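Ticket: Delegate forms and hymn slides not syncing, Lusesside congregation
Opened by: Yurani Guzmán
Product: Kosemum (church office edition, shared with conference)
Status: Resolved, with one bit left open

Hi again, it's Yurani from the Lusesside church office. I'm going to write this up as a running log the way Solange asked me to last time, so apologies for the length, I tend to natter.

What's happening: our delegate form for the July conference assembly won't go through. I fill in the two names our members' meeting discerned (that's the word we use, we don't really vote unless we have to), I press Submit, I get the little green tick, and then when the conference office opens our record it says "Congregation has not responded". We have responded! Four times now. I've got the confirmation emails to prove it, all of them cheerfully thanking me.

The second problem might be the same problem. Our hymn slides for worship come through Kosemum as well, and the ones I change in the office aren't turning up on the laptop in the sanctuary. We sang a verse from the old slide deck while half the room was holding the new supplement, and the four-part harmony suffered a fair bit.

What I've tried so far: logged out and in, restarted the office computer, used the other browser, cleared the cache (I think, I pressed the thing that said clear), and took the apostrophe out of our church name in case it was that. It wasn't that, so I've put it back.

Yurani

Reply from Solange Gagnon, 9:40 a.m.

Thanks Yurani, very helpful. Could you open Settings, then Congregation, and tell me the number beside "Linked body"? Please also check how many members it shows. Don't change anything on that page yet.

Yurani, 10:15 a.m.

OK, it says Linked body 34, and it reckons we have 60 members. We have 143 on the roll. I nearly fell off my chair. I don't know whose 60 that is but it isn't ours, even on a long weekend.

I rang Salem, the congregation down the highway, thinking perhaps we'd been swapped with them, and their page looks perfectly normal. Their moderator did take the chance to ask me whether the assembly is going to revisit the question of how much the executive board can decide between gatherings, and I said I was only calling about a drop-down menu. We were on the phone for a good while anyway. She feels quite strongly that delegates should get the board's papers a full month ahead, and I must say I agree with her, but that's one for the floor and I'll leave it out of the ticket from here on.

Solange, 11:05 a.m.

I think I see it. There are two records called Lusesside in the system. One is your congregation. The other is an old one from the Drulov import, when the two area conferences merged their directories. Your office computer is signed in to the old record, and the sanctuary laptop is on the current one. The forms are being received, but into a record that conference no longer reads.

Could you go to the sanctuary laptop, open the same Settings page, and send me what it says there?

Yurani, 12:50 p.m.

Sorry for the delay, I had to wait for the quilters to finish and then it was lunch, and you don't walk past lunch here.
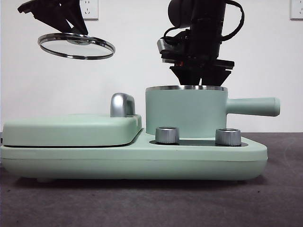 The mint-green cooker, griddle side on the left and pot on the right.

Right, the sanctuary laptop. It says Linked body 2, and 143 members. So that's us, the real us! Everything on there looks right, including the pastor's name, which on my office one was still the pastor from before the one before. I can't believe I never looked at it. I only ever go to Forms and Slides and I suppose I never had a reason to click on the rest.

Now my question before I touch anything. If I switch the office over, what happens to everything I've put in on the wrong one? There's the delegate form, but there's also the whole pastoral care roster and the minutes of the last members' meeting, and those minutes took me two evenings because we talked for ages about whether the church council can sign off on the roof without coming back to everybody. I had to word that section very carefully. I would rather not word it again.

Solange, 1:30 p.m.

You won't lose it. Please do these in order:

1. On the office computer, go to Settings, Congregation, Export, and choose "Everything".
2. Save the file to the desktop and check that it opens.
3. Log out completely. Closing the window isn't enough.
4. Log back in and, when it asks, choose the Lusesside with 143 beside it.
5. Go to Import and pick the file you saved. Untick "Congregation details" before you press Go.

Step 5 matters. If that box stays ticked it will copy the old membership figure and the old pastor over your good record.

Yurani, 2:20 p.m.

Steps 1 to 4 all fine. It did ask me which Lusesside, and I'm fairly sure it has asked me before and I've just pressed the top one every time. The top one is the wrong one. Could that be changed, or could the old one have a label on it? I can't be the only church secretary who presses the top one.

Step 5 gave me a red message: "Import held, 1 item requires approval by owner." I unticked the box like you said, I double checked.

Solange, 2:45 p.m.

That's the delegate form. Delegate names can only be approved by whoever is listed as congregational chair, and an imported form counts as a new one. Who is your chair in the current record? They'll have an email with a button in it. Once they press it, the form goes straight to the conference office.

Yurani, 4:10 p.m.

Got her! She was at her daughter's and found the email in her junk folder. She pressed the button, then she rang me to ask what she'd just agreed to, and I read her the names and she was happy.

I've had the conference office on the phone and they can see us. Two delegates, both spelled correctly. The roster came across and so did the minutes, every last word of the roof section. I changed one hymn slide as a test and walked over to the sanctuary and there it was on the laptop, no restart or anything.

Thank you so much Solange, you've been very patient with me!

Solange, 4:35 p.m.

Glad it's sorted. I've asked for the Drulov record to be hidden from the login list. That needs the conference office to agree in writing, so you may still see it for a bit. Until it goes, please choose the second one down. I'll mark the sync problem resolved and keep the duplicate record open under this same ticket.

Yurani, 4:40 p.m.

Second one down. I've put a sticky note on the monitor.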